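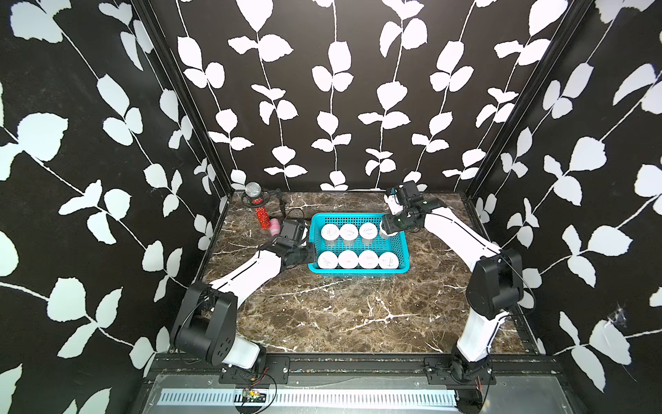
Zweimal vier, Deckel nach oben: weiße Becher im türkisen Korb.

Becher im Korb, Ruhe im Kopf

Angefangen hat es mit Linsensalat. Ich hatte im Oktober zu viel davon gekocht (ich koche immer zu viel, meine Mutter hat es mir so beigebracht und ich habe nie widersprochen), und im Schrank fand ich sieben Dosen und vier Deckel, von denen kein einziger irgendwo draufging. Wer jetzt nickt, darf sitzen bleiben, dieser Text ist für euch!

Am nächsten Morgen stand ich bei Storo, dem Haushaltswarenladen am Ende meiner Straße in Nalen, und wollte eigentlich bloß eine einzige vernünftige Dose. Shaimaa Erraji, der der Laden gehört, hörte sich meine Klage an und fragte dann, wie viele verschiedene Größen ich zu Hause hätte. Ich fing an aufzuzählen und kam ins Stottern. »Siehst du«, sagte sie, »und jetzt such dir eine aus und bleib dabei.«

Eine Größe. Weiße Becher, nach unten schmaler, der Körper milchig durchscheinend, weißer Deckel drauf, fertig. Meine fassen 200 Milliliter, und ich war sicher, dass das zu klein ist. Wer isst denn 200 Milliliter Suppe? Aber zwei Becher sind eine ordentliche Portion, einer ist ein Rest vom Mittag, und ein halber Becher Pesto ist immer noch ein halber Becher Pesto und verschwindet nicht in einer Riesenschüssel ganz hinten im Kühlschrank, wo man ihn drei Wochen später mit angehaltenem Atem wiedertrifft.

Das eigentliche Aha kam aber erst mit dem Korb. Lose Becher sind nämlich wie Murmeln, man schiebt einen zur Seite und drei andere rutschen mit. Im Korb stehen sie nebeneinander und man zieht alles auf einmal heraus, stellt es auf den Tisch, nimmt, was man braucht, und schiebt den Rest zurück. Meiner ist türkis, aus Kunststoff, mit gelochten Seiten, und hat 2 Euro gekostet. Ich habe schon für sehr viel mehr Geld sehr viel dümmere Dinge gekauft. (Der Spiralschneider. Wir reden nicht darüber.)

Gelocht finde ich übrigens wichtig! Ich hatte vorher eine geschlossene Kiste, in der sich unten eine Art See aus Essiggurkenwasser gebildet hat. Ein gelochter Korb kommt in die Spüle, einmal mit der Brause drüber, abtropfen lassen, gut ist. Man sollte nur wissen, dass ein auslaufender Becher dann eben nicht den Korb, sondern das Fach darunter erwischt, also legt euch ein altes Geschirrtuch hin.

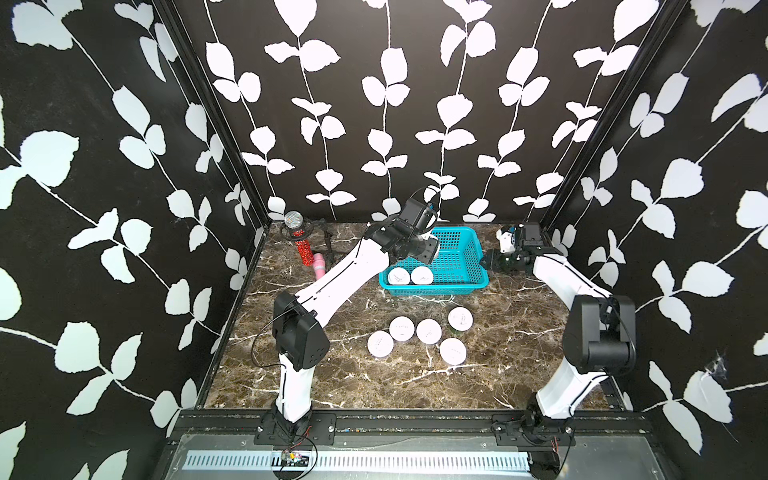 Da geht noch was: zwei runde weiße Behälter, Seite an Seite in einer Ecke des Korbs.

Wissam Tarawneh hat bei Darwish, dem Imbiss gegenüber vom Markt, jahrelang die kalte Küche gemacht, und als ich ihm stolz von meinem System erzählte, hat er erst gelacht und mich dann eine Stunde lang korrigiert. Seine wichtigste Regel: Die vordere Reihe gehört dem, was zuerst weg muss. Neues kommt immer nach hinten, auch wenn man es eilig hat, gerade dann. Ich hatte bis dahin einfach reingestellt, wo Luft war. Und wenn ein Becher rausgeht, rückt man den dahinter nach vorn, das dauert eine Sekunde und erspart einem die Archäologie.

Seine zweite Regel betrifft die Deckel. Bei Darwish gingen in einer guten Woche 1.000 Becher über die Theke, Joghurtsoße, Hummus, eingelegte Rüben, und wenn man da jeden aufmachen müsste, um zu wissen, was drin ist, käme man nie nach Hause. Also beschriftet man oben, auf dem Deckel. Auf der Seite liest das kein Mensch, sobald die Becher nebeneinander im Korb stehen, von oben schaut man nun mal auf lauter gleiche weiße Kreise. Ich nehme Malerkrepp und einen Bleistift. Der Inhalt in einem Wort, darunter der Tag, mehr nicht. Am Anfang habe ich »Linsen, etwas zu sauer, evtl. Honig« geschrieben, das passt auf keinen Deckel der Welt.

Und drittens, da war er streng: nicht bis zum Rand füllen. Ein Fingerbreit bleibt frei. Wer einfriert, weiß sowieso, warum, aber auch im Kühlschrank drückt sich die Soße sonst beim Zumachen heraus und klebt den Deckel fest, und dann steht man da mit dem Löffelstiel und hebelt.

Was bei mir so in die Becher wandert? Sonntagssoße, gekochte Kichererbsen, gehackte Petersilie mit Öl, der Rest Kokosmilch (endlich!), Brühe, Apfelmus. Aber längst auch Sachen, die mit Essen nichts zu tun haben. Knöpfe zum Beispiel. Gummibänder, Dübel, die kleinen Schrauben aus dem Regalbausatz, die übrig waren und die mich bis heute ein bisschen beunruhigen. Dafür habe ich mir einen zweiten Korb zugelegt, der im Flurschrank wohnt, und ich möchte sehr darum bitten, die beiden nicht zu verwechseln.

Das Schönste ist für mich inzwischen das Einräumen, das hätte ich früher für einen Witz gehalten. Alles kommt erst einmal auf den Tisch, auch die Becher, die noch im Korb stehen, dann fange ich an einer Ecke an und arbeite mich durch. Die vordere Reihe zuerst, schön an der Wand entlang, so stützen sie sich gegenseitig. Dahinter ist es weniger streng, da darf auch mal eine Lücke sein.

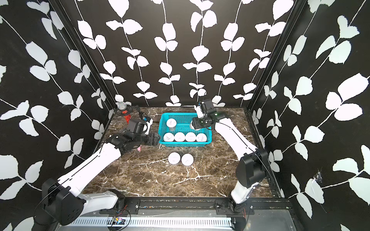
Zwei, drei Becher bleiben bei mir immer bis zuletzt vor dem Korb stehen, das sind die Wackelkandidaten. Lohnt sich der Löffel Reis noch? Esse ich diese Soße wirklich, oder habe ich bloß ein schlechtes Gewissen? Shaimaa nennt das die Wartebank. Was auf der Wartebank steht, wird noch am selben Abend gegessen oder kommt weg, in den Korb darf es nur mit einem Plan. Bei mir hat das dazu geführt, dass es häufiger »Wartebank-Brot« gibt, also getoastetes Brot mit allem, was offen ist. Manchmal großartig, manchmal eher lehrreich.

Ein Wort noch zum Untergrund, weil mich das neulich jemand gefragt hat: Ich mag zum Sortieren eine dunkle Fläche, gern marmoriert. Auf Braun mit hellen Adern sieht man jeden weißen Deckel sofort, auf meiner alten weißen Arbeitsplatte habe ich sie dauernd übersehen und dann unter dem Brotkasten gefunden. Und wenn die Wand dahinter noch schwarz-weiße Blätterranken hat, umso besser. Ich finde ja, langweilige Arbeit verträgt eine laute Tapete.

Falls ihr anfangen wollt: Kauft nicht gleich den halben Laden leer. Ein Korb, eine Handvoll Becher, alle gleich, und dann erst mal zwei Wochen damit leben. Messt vorher euer Kühlschrankfach aus, auch in der Höhe, ich sage das als Frau, die mit einem Korb zurück zu Storo gelaufen ist. Für trockene Sachen rechne ich 200 Gramm Zucker in einen Becher, Mehl passt weniger hinein, und Haferflocken wollen sowieso lieber in ein großes Glas.

Die sieben alten Dosen habe ich übrigens noch. In einer wachsen jetzt Radieschensprossen, und die vier Deckel liegen als Untersetzer auf dem Balkon.

214 Mal geteilt · 38 Kommentare
Kontakt: Redaktion Jakatis Magazin · © Jakatis · Alle Rechte vorbehalten · Nach oben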